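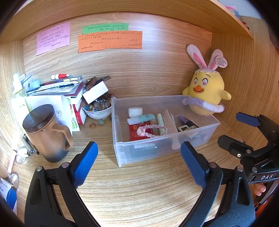 Gripper in hand at the desk nook, clear storage box straight ahead.

5 min read

I've been gathering desk-tidying examples for our little learning project, Fumberg, and people keep asking how I set up a session. So, my routine!

First, pick one task and write it down in a single sentence. Mine for this batch is "take one item out of the box and set it on the desk." I aim for 300 good takes of that before I even think about a second task.

Next, leave the desk lived-in. I used to clear everything off (big mistake) and the model got lost the minute a mug showed up. Now the books, the marbles and the plush chick all stay put while I work on the box.

Then do the take:

1. Start with the fingers open and the box between them in the view.
2. Pause for a breath, then move in at one steady speed.
3. Close the blue pads on the item. Pens and markers like to roll, so grab them near the middle.
4. Lift, set it down, open, back away, stop.

Don't save the fumbles in the main folder! I keep mine in a separate one, and they're handy later for recovery practice. My first run was 525 takes, and I kept 500 after going through them over coffee.

Shuffle the box every few takes too. Stand a pen up, lay the highlighter down, turn the eraser. The soft stuff, like that braided cord, deserves extra tries (it droops differently every single time).

Next batch is putting things back in the box, and I'm shooting for 600 of those by June.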